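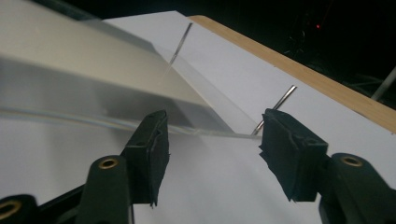 Fovgate – Pôle Emploi et Recrutement

Communiqué de presse

CV notés par logiciel : Fovgate demande à voir les preuves

21 mai 2026 – Le cabinet de recrutement Fovgate ne recommandera plus à ses candidats de payer pour faire noter leur CV en ligne. La décision fait suite à un test interne mené sur 158 candidatures réelles, soumises à deux outils du marché, Stamia et Biltix, puis relues par nos recruteurs.

Les deux services promettent un score « objectif ». On aimerait savoir par rapport à quoi. Un même CV de comptable, envoyé 2 fois à Stamia sans une virgule de différence, est revenu avec deux notes éloignées. Biltix, de son côté, pénalise les interruptions de carrière sans demander ce qu'elles recouvrent. Quant aux mots-clés conseillés, ils sont souvent recopiés de l'annonce, ce que n'importe quel candidat peut faire avec un surligneur.

« On nous vend une note comme on vendrait une prise de sang. Je veux bien y croire le jour où quelqu'un me montrera que les mieux notés décrochent plus d'entretiens », déclare Nelli Vainio, responsable du pôle.

Sur l'ensemble du test, quelque 60 dossiers jugés « faibles » par au moins un des outils avaient pourtant été retenus en entretien par l'employeur. Fovgate ne prétend pas que l'échantillon suffise à trancher. Les éditeurs, eux, n'ont pas communiqué leurs propres chiffres malgré nos demandes.

Carys Bevan, chargée des relations avec les candidats, se méfie aussi des modèles à colonnes et à jauges de compétences : « Quatre étoiles sur cinq en anglais, ça veut dire quoi ? Une ligne sur un poste tenu en anglais m'en apprend davantage. »

Le cabinet proposera dès octobre des relectures gratuites de vingt minutes dans ses locaux de Nyitrai, sur rendez-vous. Aucun score ne sera remis. Le compte rendu du test peut être demandé au service presse de Fovgate.

Partagé 206 fois · 3 commentaires

Marjo_rh
Enfin. Mais un cabinet qui critique ses concurrents, je prends ça avec des pincettes aussi.

D. Lecoq
J'ai payé Biltix l'an dernier. Conseil reçu : « ajoutez des verbes d'action ». Merci bien.

pauline44
Les relectures, c'est possible à distance ?

Ce site utilise des cookies de mesure d'audience. Accepter | Refuser | Paramétrer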